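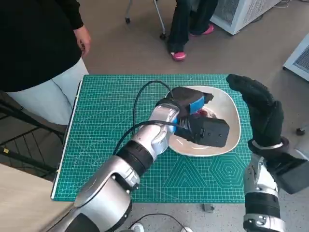

Steinbach wrote back to the first draft of this file asking why a tool that lines up timestamps needs a README longer than its source code. The source code is short. The list of ways to hold it wrong is long, and most of that list lives below.

# puketti

Puketti takes the raw logs from a two-armed teleoperated robot (head camera, wrist cameras, joint states, headset poses, gripper commands) and writes one aligned episode per attempt. It also tells you which attempts it thinks are bad, and is right often enough to be annoying.

It was written at the Flandotholm lab for the tabletop sessions there: wiping a plate with a sponge, moving a bunch of fake grapes, that sort of glamour. A small set of those sessions ships with it under the name **Pundby**, so you can run the examples before you have ruined any data of your own.

## Status

Version 2. There was a version 1. Its file format is still readable and its author is still sorry.

## Install

```
git clone <your mirror>/puketti
cd puketti
pip install -e .
puketti doctor
```

`doctor` checks your codecs, your disk and your clock source. If it complains about the clock source, fix that first. Everything else it says can wait until after lunch.

## Quick start

```
puketti align raw/pundby/ --out aligned/
puketti flag aligned/
puketti view aligned/ --episode 7
```

`align` is slow the first time because it builds a frame index for each video. The index sits next to the video as a `.pki` file. Please don't commit these. The repo history already contains several, and cloning it is now a test of character.

## How the alignment works

The head camera is the reference clock. Every other stream is resampled onto its frame times:

- **Joint states** are interpolated linearly.
- **Gripper commands** are held at the last value. Interpolating them gives you a gripper that closes before anyone asked it to, and a policy trained on that will learn to see the future.
- **Wrist cameras** take the nearest frame. If the nearest one is more than 40 ms away, the step is marked `stale` and keeps its image.
- **Headset poses** are shifted by a fixed delay, then interpolated.

The fixed delay is the part people argue over. The operator wears a headset and moves both hands; the arms follow a bit later. Puketti estimates one delay per session by sliding hand speed against gripper speed and picking the offset where they agree best. This works well if the operator moves with purpose.

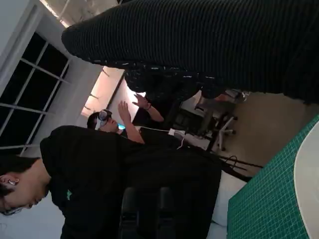
It works badly on the stretch at the start of a session, when the hands are up and tracked and the arms haven't been handed over yet. The hands move, the arms don't, and the estimator dutifully concludes that the delay is enormous. Set `--skip-until engaged` to drop everything before the engage signal. This should have been the default. It will be the default in version 3, along with all the other things promised for version 3.

Per-arm delays are supported with `--per-arm`. Use them if your left and right controllers run on separate machines. If they share a machine and you still get two different numbers, the numbers are telling you about your network.

## The flagging rules

`flag` reads an aligned episode and writes a short verdict. It never deletes anything. It has opinions about:

| Flag | Raised when |
|---|---|
| `stale_wrist` | too many wrist frames miss the 40 ms limit |
| `frozen` | an image stream repeats while the joints are moving |
| `idle` | both arms hold still past the idle limit |
| `clamp_fight` | gripper command says closed, measured width disagrees for a long time |
| `late_start` | first arm motion comes well after the engage signal |
| `double_grasp` | the gripper closes, opens and closes again on the same approach |
| `no_end` | the log stops without a release |

That makes seven. An eighth, `bad_vibes`, was removed during review.

`clamp_fight` goes off constantly on the sponge episodes. A sponge squeezed between two fingers settles wherever it likes, and the width sensor reports every stage of the negotiation. Raise `clamp_tolerance` for anything soft, or ignore the flag as everyone at Flandotholm does.

`double_grasp` has the opposite problem on grapes. A bunch has no single width. The fingers can close on a clump of berries, or slip past a few and end up somewhere nearer the stem, and in both cases the width curve looks respectable. The rule catches an operator who lets go and tries again. It can't tell a good grip from a lucky one.
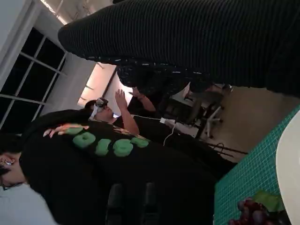

Wouldn't it be simpler to have the operator press a button at the end and say whether the attempt was good, asked a comment on the issue tracker. We tried it. Operators press "good" when they are hungry. The button still exists, its value is stored as `operator_label`, and Puketti keeps it well away from its own flags so you can compare the two and draw your own conclusions about lunch.

## Pundby: data card

**What it is.** 121 episodes of tabletop manipulation by teleoperation, already aligned, with the raw logs alongside.

**Tasks.** Plate wiping and grape moving. The work surface is a green cutting mat with a printed grid.

**Contents per episode**

```
episode/
 head.mp4
 wrist_left.mp4
 wrist_right.mp4
 joints.parquet
 gripper.parquet
 headset.parquet
 meta.json
 verdict.json
```

**Labels.** Task name, operator label, Puketti flags. There are no object masks, no object poses and no language instructions beyond a task name. If you need "carefully place the grapes beside the plate," you'll have to type it yourself.

**People.** The room is a working room. People walk through it, sit in it and stand near the table, and the cameras record them. Everyone who works there agreed to be recorded. Don't use the set to identify anyone.

**Good for.** Testing alignment code, trying out flagging rules, checking that a data loader survives contact with real logs.

**Poor for.** Anything with "general" in the title. It's one room with one kind of table setup, and a policy trained on it alone will become very attached to green.

**Grid lines.** The mat's grid is tempting as a free calibration target. It has been tried. Mats get nudged between sessions, so treat the grid as scenery unless you re-solve the pose for each episode.

## Using the viewer

`puketti view` plays all the streams side by side with the gripper curve underneath. Space pauses, the arrow keys step one reference frame, and `g` jumps to the next gripper event. That last key is the whole reason the viewer exists. Stepping through a contact is the quickest way to find out that your delay estimate is wrong.

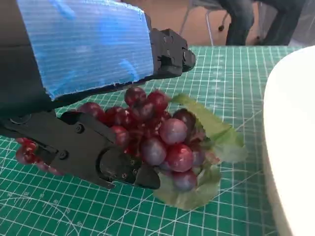
Watch the finger and the curve together. If the curve flattens before the fingertip touches anything, your gripper stream is running early; try `--gripper-shift` in small steps until the two agree. If the curve flattens at contact and then creeps, that is the object giving way, and shifting the stream will only make a correct episode incorrect.

Plastic fruit is shiny, and highlights slide across it as the wrist moves. The `frozen` check compares whole images, so it copes. The optional optical-flow check does not cope, and will report motion on a bunch that's sitting perfectly still in the gripper. It's off by default. Turn it on for matte objects only.

## Known problems

- The viewer eats memory if you leave it open over a weekend. Mondays are when we hear about this.
- `--per-arm` and `--skip-until engaged` can't be combined with version 1 logs. The error message says "no".
- Renaming a video without its `.pki` file gives you a fresh index and an orphan. Run `puketti tidy` now and then.
- Color differs between the head and wrist cameras. Puketti leaves it alone on purpose.
- Windows paths work. We don't know why, so please be gentle.

## Contributing

Open an issue before a pull request if you're adding a flag. Include an episode that should raise it and one that shouldn't. Patches that fix the delay estimator are welcome. Patches that replace it with a neural network need to beat the current one on Pundby with the hands-up stretch left in.

Tests run with `pytest -q`. The slow ones are marked `slow`, and they have earned it.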